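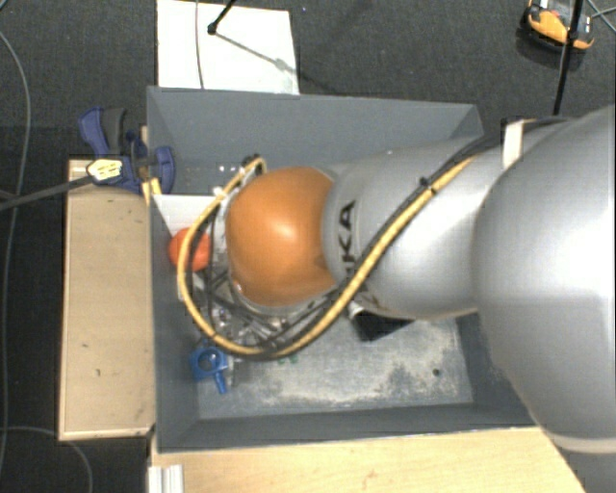
*Bright highlight on a smooth silver surface, softer highlight on glossy orange.*

# Why do shiny things have bright spots?

Borthorpe Science Sheets, number 2449. For readers aged 9 to 12.

A bright spot on a shiny object is called a **highlight**. Apples have them, and so do spoons, wet stones, balloons and eyes. A highlight is a small picture of a lamp, a window or the sun, seen in the surface of the object.

## What light does at a surface

Light travels in straight lines until it meets something. When it meets the surface of a solid object, some of the light goes into the object and some of it bounces off. Bouncing off is called **reflection**.

Reflection follows a rule. Imagine a line standing straight up from the surface, like a pencil balanced on a table. If light comes in at an angle of 20 degrees from that line, it leaves at 20 degrees on the other side. If it comes in at 60 degrees, it leaves at 60 degrees. The two angles are always equal. Scientists call this the law of reflection.

A ball rolled against a wall behaves in much the same way, provided it is not spinning.

## Smooth and rough

The law works for every surface, including ones that do not look shiny. The difference lies in how smooth the surface is.

A smooth surface points the same way all over, or changes direction slowly. Rays of light that arrive side by side leave side by side, so the picture they carry is kept in order. This is **mirror reflection**.

A rough surface is made of tiny slopes pointing in many directions. Each ray obeys the law at its own slope, but the rays leave in all directions and the picture is lost. This is **scattered reflection**. Paper, chalk and brick all scatter light. They can still be very bright, as fresh snow is, but you cannot see a window in them.

Many surfaces lie between the two. Satin paint and worn leather send most of their reflected light in nearly one direction, but spread it a little. Their highlights are wide and have soft edges.

## Why the spot is small

A flat mirror shows you a large part of the room. A ball shows you nearly the whole room, but squeezed. On a ball every part of the surface faces a different way, so only one small patch is tilted correctly to send light from the lamp to your eye. That patch is the highlight.

The tighter the curve, the smaller the highlight. Compare a marble with a football that has a shiny coating. Under the same lamp, the marble has the smaller spot.

A long rounded shape such as a bottle or a pipe curves in one direction and is straight in the other. Its highlight is often stretched into a line along the straight direction.

## Why the spot moves

Look at a shiny ball on a table and walk slowly to one side. The highlight slides across the ball, although neither the ball nor the lamp has moved. Your eye is in a new place, so a different patch now has the correct tilt.

Two people standing apart therefore see the highlight in two different places on the same ball.

## The colour of highlights

The highlight on a red apple is usually white. The red colour comes from light that went into the skin, had some of its colours absorbed, and came back out. The highlight is made of light that bounced off the outside and never went in, so it keeps the colour of the lamp.

Plastic, gloss paint and varnished wood behave like the apple. Bare metals are different. Gold and copper reflect some colours more strongly than others, so their highlights are tinted. Silver and aluminium reflect all the colours we can see almost equally, and their highlights stay close to the colour of the light.

## Try it: the spoon test

You will need:

- a shiny metal spoon
- a lamp with a shade
- a sheet of white paper
- a little flour

1. Switch the lamp on. Do not look straight at the bulb, and do not use the sun as your light.
2. Hold the back of the spoon towards the lamp and find the highlight.
3. Tilt the spoon slowly. Note which way the highlight travels.
4. Move your head and keep the spoon still. Note what happens this time.
5. Hold up the paper in place of the spoon and look for a highlight.
6. Dust the back of the spoon with flour and look again.

The flour makes the surface rough. The bright spot should fade, and it will vanish where the flour is thick. Wipe the spoon and it returns.

## Words used on this sheet

**Absorb** – to take in light and not send it back.

**Highlight** – the bright spot where a shiny surface reflects a light source towards your eye.

**Light source** – anything that gives out light, such as a lamp or the sun.

**Ray** – a straight line showing the path that light follows.

**Reflection** – light bouncing off a surface.

Sheet last checked Jul 12, 2019. The next sheet in this set covers shadows and why some have fuzzy edges.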